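Fadcombe Refurbished Tower Chassis, Stripped
Listing 1,852
Sold by Lanen Parts, Bainbridge depot

Desktop tower supplied as a partial build for repair, spares or bench training. Case finish is black. The side panel lifts away for full access to the board, power supply and drive bays.

Included
Green motherboard, fitted
Power supply, fitted, with output cables attached
SATA data cable, blue, with white label tags
Metal drive cage with blue plastic latch
Internal wiring, as routed

Not included
Processor and heatsink
Memory modules
Hard drive or SSD
Keyboard, mouse, monitor, power cord
Operating system or license

The processor socket uses a hinged metal retention frame with a side lever. Open the lever fully before placing a processor, and do not touch the contact area. Check compatibility against the part number on the board before ordering a processor or memory. We do not keep a list of tested combinations.

Side panel off, unit on its side:
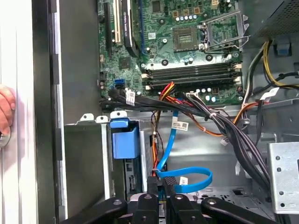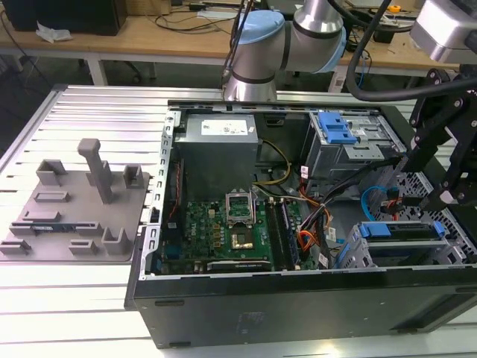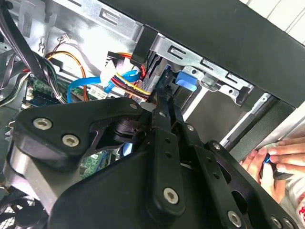 Fit drives before closing the panel. Route data cables clear of any fan you install. Disconnect AC power before changing any internal part and wear a grounded wrist strap when handling the board.

Packing and shipping
Units ship singly in a double-wall carton with foam end caps. Orders of 3 or more go by pallet. Allow 3 working days for dispatch. Maximum order is 20 units; contact the depot for larger lots.

Returns
Accepted on unmodified units only. Socket contact damage reported after a processor has been installed is not covered.

Technical contact: Janaka Chowdhury
Orders and freight: Merle Lowther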